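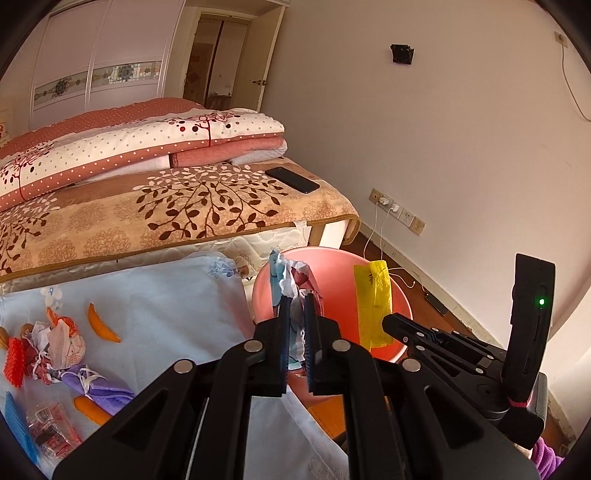 Accueil Numéros Rubriques Auteurs Contact

Dernière mise à jour : 10 mai 2018

4. Le linge en attente dans les logements de Trerkano

4.1. Définition et périmètre

Nous appelons linge en attente l'ensemble des pièces textiles qui ont quitté un lieu de rangement ou un étendoir et n'ont pas encore rejoint le lieu suivant. La catégorie recouvre des vêtements portés une fois et jugés encore mettables, des torchons, des serviettes, du linge sec à plier, du linge à repriser. Elle exclut le linge placé dans un bac ou une corbeille destinés à la lessive, traité à la section 3, ainsi que les vêtements suspendus dans l'entrée.

Tripathi, dans son étude des appartements de Kiltimbridge, parle de « linge intermédiaire ». Nous n'avons pas repris ce terme, qui suppose un trajet régulier entre le propre et le sale. Or une partie des pièces relevées à Trerkano n'allait dans aucune de ces deux directions. Certaines revenaient sur le corps le lendemain, d'autres servaient de chiffon.

L'enquête a porté sur 123 logements du quartier, tous de trois pièces ou moins. Les relevés ont été faits par Ilham Krishnan et Bayu Wibisono au cours du mois de septembre, pièce par pièce, selon la grille présentée en annexe. Ils ont permis d'enregistrer 2482 articles textiles en attente. Un article correspond à une pièce séparable : une paire de chaussettes pliée ensemble compte pour un, deux chaussettes isolées comptent pour deux.

4.2. Les supports

La chaise est le support le plus fréquent, devant le lit et l'accoudoir du canapé. Ce résultat était attendu et rejoint celui de Tripathi. Le tabouret arrive ensuite, ce qui l'était moins. Dans les logements de Kiltimbridge, il n'apparaissait presque pas, sans doute parce que les cuisines y sont fermées et que les assises basses n'en sortent guère.

À Trerkano, le tabouret circule. Il sert à s'asseoir pour éplucher des légumes, à atteindre une étagère, à poser une bassine. On le trouve dans la chambre le matin et près de la porte du balcon l'après-midi. Sa surface réduite et l'absence de dossier font qu'on y pose peu de choses à la fois, et qu'on les y pose sans les plier. Les textiles y prennent la forme d'un petit tas dont les bords retombent. La figure 4 montre des tissus bleu clair, blanc et rouge foncé, froissés ensemble, qui pendent au-dessus d'un tabouret rond de couleur rose.

Figure 4. Tissus froissés et tabouret rond.

Le mélange des couleurs dans un même tas mérite une remarque. Les ménages qui trient leur linge par couleur le font presque toujours au moment de remplir la machine, très rarement avant. Sur les chaises et les tabourets, le clair et le foncé voisinent sans que les personnes interrogées y voient une difficulté. Une habitante qui lave séparément tout ce qui est rouge nous a déclaré que « tant que c'est sur le tabouret, ça ne compte pas ». D'autres entretiens contiennent des formulations proches.

Nous avons noté dans 19 logements un support affecté à une seule personne. Il s'agit le plus souvent d'une chaise de bureau ou d'un coin de banquette. Les autres membres du ménage évitent d'y déposer leurs affaires et déplacent le tas entier lorsqu'ils ont besoin du siège. Le tabouret ne fait l'objet d'aucune affectation de ce type. Il reste commun, et les textiles qu'il porte sont aussi ceux dont le propriétaire est le plus souvent désigné avec hésitation.

4.3. Durée et déplacement

Un passage unique ne renseigne pas sur la durée de l'attente. Pour cette raison, cinq ménages ont accepté de tenir un carnet, relu chaque semaine avec Wulan Hutapea. Le nombre est faible et les carnets sont inégaux : l'un d'eux s'interrompt au bout de quelques pages, un autre note les heures mais omet les serviettes. Nous n'en tirons aucune moyenne.

Deux observations peuvent néanmoins être retenues. La première concerne les tas posés sur un siège dont on se sert à table. Ils disparaissent avant le repas du soir, en général vers un autre siège ou vers le lit, et reviennent parfois le lendemain à la même place. La seconde concerne le linge à plier, qui attend plus longtemps lorsqu'il est sorti en une seule fois de l'étendoir. Les ménages qui le décrochent pièce par pièce, selon les besoins, n'ont presque pas de tas, mais leur étendoir reste occupé en permanence. Faut-il alors considérer l'étendoir comme un support d'attente ? Nous l'avons exclu du comptage, et ce choix abaisse probablement les chiffres des logements pourvus d'un balcon.

4.4. Effet du mobilier fourni

Une partie des logements a été meublée par le bailleur avec des éléments de la gamme Hokard, qui comprend une armoire à deux portes et une commode basse. Tjoa avait avancé que l'ajout d'un rangement fermé réduisait le volume de linge visible. Nos relevés ne permettent pas de le confirmer. Dans les logements équipés, la commode accueille bien du linge plié, mais son plateau devient lui-même un support. Les articles s'y accumulent à plat, en piles, et se distinguent en cela des tas formés sur les assises.

La comparaison est limitée par la date d'installation des meubles, que plusieurs locataires n'ont pas pu préciser. Elle l'est aussi par la taille des chambres : là où l'armoire a été placée devant la fenêtre, faute d'un autre mur libre, une seule porte s'ouvre entièrement et la moitié de la penderie sert à stocker des valises. Ces cas ont été signalés dans le tableau de l'annexe et conservés dans l'analyse.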